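Bin Picking Exercise: Procedure for Student Teams

Surnitz Technical College, Automation Laboratory
Issued December 6, 2023

This procedure applies to all student teams preparing the bin picking task for the Kellis Student Automation Challenge. Teams must read it in full before booking time on the arm. Questions should be addressed to the course instructor, Idalina Teixeira, or to the laboratory supervisor, Guangming Han.

Before the session

Each team names one operator, who holds the teach pendant for the whole session. The other members remain behind the floor marking whenever the drives are on. Safety training completed in September remains valid for the rest of the academic year.

Load the team program and confirm that the tool and base data match the values on the setup sheet. A program written for another tool must not be run, even at reduced speed.

Setting up the bin

1. Place the bin on the table and clamp it. Push against each wall by hand; if the bin moves, clamp it again.

2. Put the bars in without arranging them. Bars may touch, lean on one another or lie against a wall.

3. Check that the hoses and cables at the wrist can follow the full rotation of the last axis without pulling tight.
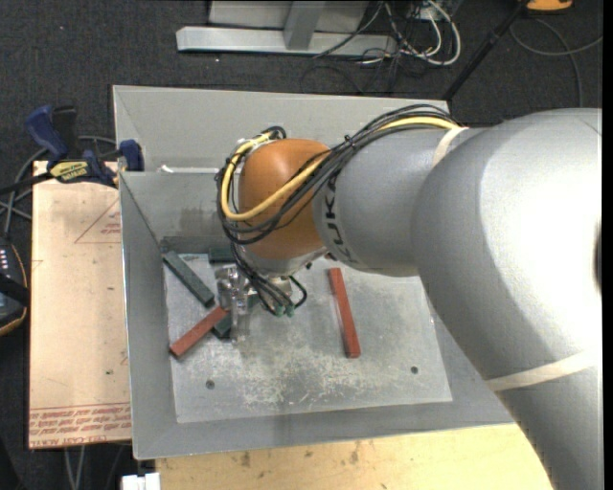
4. In manual mode, lower the tool to the approach height and stop. Jog to all four corners of the bin in turn and note the smallest clearance between the gripper and the wall. Teams with less than 18 mm at any corner must change the approach angle before continuing.

5. Lower the tool to the first bar in steps of 3 mm. Close the gripper, raise the bar clear of the walls and hold it still. If the bar slips, return it and correct the grip point.

6. Repeat with five more bars, for a total of 6 picks. Record every attempt in the log, including failed ones.

Running the program

Automatic mode may be used only after the manual picks have been signed off by Guangming Han or his deputy, Judite Baptista. The first automatic run is made at the lowest speed setting – no exceptions are granted for teams with earlier experience. The operator keeps one hand at the emergency stop until the arm has returned to its home position.

After a collision, stop the program and leave the bars where they are. Report the position shown on the pendant before moving the arm.

Ending the session

Send the arm home, switch off the drives and return the bars to storage. Upload the log and the program to the team folder on the Isau server by the end of the same day.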